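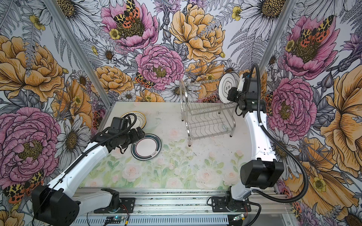

Washing Up by Hand Without Wasting Water

Home Kitchen Laundry Garden Contact
Last updated: March
Reading time: 3 minutes

Our unit in Ponville has a kitchen too small for a dishwasher, so everything gets done in the sink. The method below is the one I've settled on after years of tank water, where you learn fairly quickly what a running tap costs you. It suits a household of two to four people and an ordinary evening's dishes.

What you need

- A sink with a plug, or a washing-up tub that fits inside it
- A second tub or a large mixing bowl for rinsing
- Dishwashing liquid
- A brush for plates and pans, and a cloth for glasses
- A dish rack
- Two clean tea towels

If you have a double sink, use the second bowl for rinsing and skip the tub.

Step 1. Scrape

Scrape everything into the compost or the bin before any water goes in. A rubber spatula gets more off than a knife does and won't mark the glaze. Greasy pans should be wiped out with a bit of paper towel. Fat that goes down the sink sets in the pipe, and the plumber's call-out fee here is more than I spend on detergent in ten years.

Step 2. Sort and soak

Stack things in the order you'll wash them: glasses, cutlery, plates, bowls, then pots. Anything with baked-on food gets a splash of hot water and a squirt of detergent now, and sits on the stove until the end. Porridge, egg and dough are the exceptions. Soak those in cold water, as hot water cooks them on harder.

Step 3. Fill

Run the hot tap into a jug until it comes through warm, and keep the jug for the pot plants. Then fill the sink to a third. It will look low, but the level comes up once the dishes go in. One teaspoon of detergent is plenty for this much water. If you get a mountain of foam you've used too much and you'll be rinsing all night.

Fill the rinse tub with clean water, as warm as your hands will take.

Step 4. Wash

Glasses first, one at a time, with the cloth. Don't leave them lying in the suds where you can't see them. Cutlery next, handles included. For plates, brush the front in circles, then run the brush once round the rim and once across the back. The foot ring underneath collects grease from whatever it was stacked on, and it's the bit most people miss.

Hand-painted or printed plates need a soft brush or cloth. Keep scourers and powder cleaners away from them, and don't leave anything with a gold or silver edge to soak.

Sharp knives are washed separately and dried straight away. Never drop them in the sink.

Step 5. Rinse

Dip each piece in the rinse tub and let it drip for a second or two before racking it. Change the rinse water once, between the plates and the pots – more often if it goes cloudy.

Step 6. Rack and dry

Plates go on their edges, all facing the same way, with a gap between each one. Start at the back of the rack so you aren't reaching over wet crockery. Bowls go upside down on a lean. Glasses are better on a folded tea towel than wedged between plates.

Leave it all for 12 minutes and most of the work is done for you. Dry the glasses and cutlery by hand if your water is hard, or they'll spot.

Step 7. Finish up

Do the pots last, then wipe the benches with what's left of the suds. Pull the plug, rinse the sink and stand the brush head-up to dry. Cloths go in the wash every second day. Tip the tray under the rack out each night – if it has already gone slimy, a cup of white vinegar left in it for an hour will shift it.

Mireille Majali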